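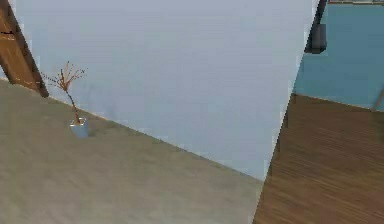
What does the Zustell indoor navigation package include?
The package consists of a library of simulated interiors, a route planning module, and a test console, supplied together under one license for teams that develop mobile robots for homes, offices, and care facilities.

Product overview

Zustell is a software product of Gunau. It allows a development team to run a mobile robot's navigation software through furnished interiors before the robot is sent into a building. The interiors are rendered from the height and angle of the robot's own camera, and the navigation software receives them in the same format it would receive from the physical unit. No change to the customer's perception code is required beyond the installation of the Zustell connector.

The library contains 3,676 interiors. Rooms are joined by doorways and open passages, and the floor covering may change from one room to the next. Carpet and wood plank are both represented, as are tile and sealed concrete. Small items that stand on the floor, such as a vase of dry branches beside a door frame, are placed as separate objects and may be moved, removed, or exchanged by the user.

Camera tilt

The camera mount can be set to any tilt the customer's robot is able to reach. Tilted views are of particular use to teams whose robots cross thresholds, climb ramps, or carry the camera on a moving arm. The tilt may be fixed for an entire run or varied during it. Settings are stored in the run file and can be repeated exactly.

Test console

The console records each run and presents the planned route, the route taken, and any contact with walls or objects. Runs may be grouped by interior, by software version, or by robot profile. Reports are exported as plain tables. The console does not assign an overall score; customers set their own limits for clearance, travel time, and contact.

Up to 100 runs may be queued at one time on a standard license. Customers who require a larger queue should request the extended license, under which the limit is 3,000.

Known limitations

Rendered interiors carry less surface detail than real rooms. Walls are evenly colored in many interiors, and systems that depend heavily on wall texture may perform differently in a building. Where two rooms meet, edges may show a stepped outline at lower render settings. The high setting reduces this effect and increases the time needed for each run.

Thin objects, including rods, cords, and fine twigs, are rendered but are treated as solid for contact purposes only when the "thin objects" option is selected. The option is off by default.

Gunau does not offer Zustell as a substitute for safety testing on a physical robot. Customers remain responsible for all approvals required at the place of use.

Related products

Jumen is a set of ready-made profiles for wheeled robots, covering body size, turning radius, and camera position. It is sold separately and may be added to an existing Zustell license at any time. Degefa is an annual support plan that covers installation, updates to the library, and written answers to technical questions within two working days.

Release information

The current release was issued on Thu 28 July. It adds 41 interiors to the library and corrects an error in which saved tilt settings were lost when a run file was copied to another computer. The next release is planned for September and will be provided without charge to all holders of the Degefa plan.

Ordering and evaluation

An evaluation license is available to registered companies, universities, and public research bodies. It includes the full test console and a reduced library. Applicants are asked to state the type of robot, the operating system in use, and the number of workstations. Written requests should be addressed to Mitiku Gidey, Product Licensing, Gunau. Quotations are issued in writing and remain valid for the period stated on them.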